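Hand-Held Gripper Collection: Site Safety and Session Checklist, with Comments

Fruit sorting task, home sites. Plakovholm method study
Filled in: April 28, 2020
Status: passed with comments

Please read the comments as well as the marks. I have written more than the form has room for, as usual, and most of it is meant kindly.

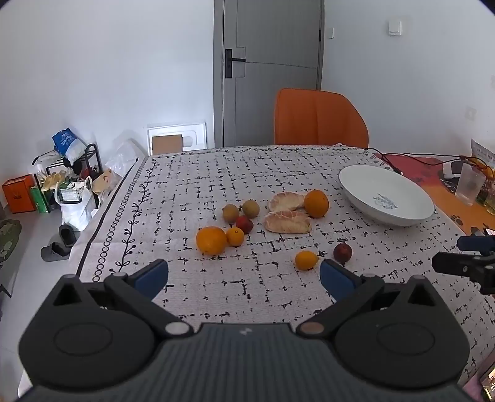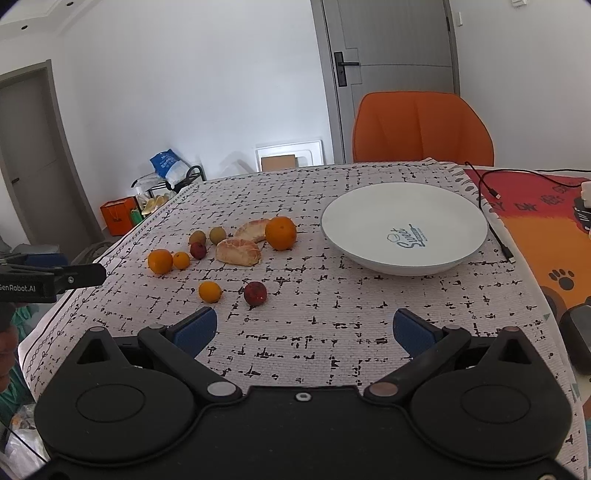
The method we are checking is the one most of you know by now: people do the task by hand with the grippers, the cameras on the grippers record it, and the policy is trained on those recordings with no robot in the home at all. That makes the safety side gentler than in the arm lab, but it does move the risks to other places – floors, cords, fingers, tired wrists – and those are the places this checklist spends its time. It also means that whatever lies on the table becomes part of the data. Take the two peeled pomelo segments among the whole fruit. I was glad to see them, as a soft, irregular piece asks for a very different grip from an orange, and the Zingate comparison in November had nothing peeled in it whatsoever.

SECTION A. FLOOR AND WALKWAYS

A1. Standing area clear on all sides of the table: COMMENT
Slippers on the tile near the table edge. Please move them to the rack before anyone starts stepping sideways with both hands full.

A2. Bags and boxes back against the wall: OK
They could go a little farther over, if you have the patience for it.

A3. Door can be opened fully: COMMENT
The orange chair stands in front of the gray door. I would love to see it shifted along a bit.

SECTION B. TABLE

B1. Cloth lies flat and does not slide under a light pull: OK
Checked by hand at each corner. If it starts to creep, clip it underneath, where the clips stay out of the recordings.

B2. Cords kept out of the working area: COMMENT
Cable running across the mat and up to the dish. A finger pad can hook a cord very easily, and then the whole lot comes along with it. Tape it down or take it away.

B3. Drinks and open containers removed: COMMENT
One frosted cup on the right side of the table. Off it goes, please, even if it is empty!

B4. Dish stable when pressed at the rim: OK

B5. Cut or peeled food replaced at every break: OK
Fruit from the sessions goes in the compost and is not eaten afterward, however nice it looks.

SECTION C. GRIPPERS

C1. Pivots tight, no side play in the fingers: OK
Two units checked before the start, then again after lunch.

C2. Blue finger pads fully seated, edges not lifting: OK
Wipe them between batches. Juice on the pads changes the grip, and the recordings will not tell you why a batch suddenly looks clumsy.

C3. Pinch points explained to each new operator: OK
Wattanapong sites use the short talk, which takes 4 minutes and is quite enough.

C4. Two operators have agreed who reaches first: COMMENT
Agreed out loud at the start, but forgotten twice by mid-morning. Say it again after each break – it feels silly and it does help.

SECTION D. OPERATORS AND RECORDING

D1. Break taken after every 200 demonstrations: OK
Some 910 demonstrations logged for this task so far. Wrist comfort is asked about at each break and written down, including when the answer is "fine."

D2. Phones and screens face down or out of view: COMMENT
A lit phone was left at the table. This is a privacy point first and a data point second.

D3. Early replay check: OK
Clonen replayed 97 of the recordings on the lab arm at reduced speed, with the cell closed. Whole fruit went well. The peeled pieces were squeezed too hard more often than I would like, so the force limit stays where it is until we have more of them.

TO DO BEFORE THE NEXT SESSION

Slippers, chair, cord, cup, phone. Initial each one on the back of the sheet and leave the sheet in the blue folder with the spare finger pads.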